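Projects > Third Year > Mechatronics > Final reports

Loss of Grip in a Hand-Held Two-Finger Gripper: Fault Report
Rungnapa Phetsri
Submitted November 8, 2019

1. Background

The Golcombe gripper is a hand-held tool with two fingers and a camera that looks down between them. A person squeezes the handle, the fingers close, and the camera and a position sensor record what happened. The recordings are used later to teach the Binetti arm in the main lab to do the same job. My project was meant to compare two kinds of finger padding. In July the tool developed a fault that made the comparison impossible, and my supervisor, Dr Ó Ceallaigh, agreed that I should report on the fault instead.

2. What went wrong

The first sign was a dropped jar. I was moving small glass jars from a table to a shelf, and one slid out of the fingers although the log showed them closed on it at the normal width. It broke on the floor. Nobody was hurt, but I was wearing open shoes, which is against lab rules, and the incident went in the safety book.

I put the drop down to my own handling and kept going. Over the next sessions there were three more, making 4 in total. In each case the recorded width looked normal right up to the drop.

I then went back through the position log. The sensor gives a raw count. With the fingers fully closed it should read 452, and with them fully open it should read 1645. After the fourth drop I closed the fingers on nothing and the count was correct. I pushed sideways on the left finger with my thumb and it moved outward by an amount I could see, while the count stayed exactly where it was.

3. Finding the cause

The sensor is on the drive shaft in the handle, so it measures the shaft and not the fingers. Anything loose between the shaft and a finger will not show in the log. The possible places were the clamp on the shaft, the link, the pivot, and the screws holding the finger block.

I checked the screws first. They were tight. The link had no cracks under a magnifier. I then took the left pivot apart and found that the bushing had worn oval. The pin had a polished band on one side. The right pivot was in much better condition, with only a slight colour change on the pin.

Vilirero, the shop that supplied the bushings, told me they were sold for light hinges and not for repeated side loading. The original drawing calls for a harder type. I could not find out when the change was made, as the parts list for the rebuild was never filed.

4. Repair and checks

I replaced both bushings with the type on the drawing and fitted new pins. The left clamp was also re-tightened and marked with paint so that any slip can be seen.

The first check was to set the fingers apart over a bare patch of table, hold the tool still and watch the camera picture for movement while a second person pushed on each finger in turn. This needs to be done with nothing in the grip, as a held object hides the play. The second check was a run of 1008 open and close cycles. I measured the play with a feeler gauge before and after, and found no change in either finger.
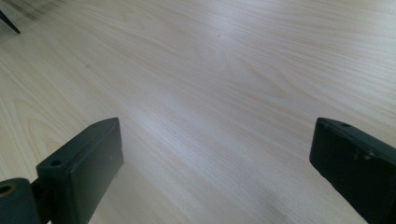 Figure 1. Camera view with the fingers apart over the table and nothing held.

The jar task was then repeated with plastic jars. There were no drops. I did not go back to glass, and I do not think anyone should until the tool has done a longer run.

5. Discussion

The main mistake was mine. I trusted the width in the log and did not handle the tool itself until after the fourth drop. A thumb test at the start of each session would have found the play much earlier.

There is also a problem with the data. All recordings made while the pivot was wearing have finger widths that may be wrong, and there is no way to tell by how much. I have moved them to a separate folder so they are not used to train the arm.

6. Recommendations

Do the thumb test before every session and write the result in the log book.
Use closed shoes and plastic jars for all hand-held work.
File the parts list after any rebuild.
Look at the bushings again at the end of next term. The right one was wearing too, only more slowly.

Contact: Mechatronics teaching office | © Mechatronics Program | Back to top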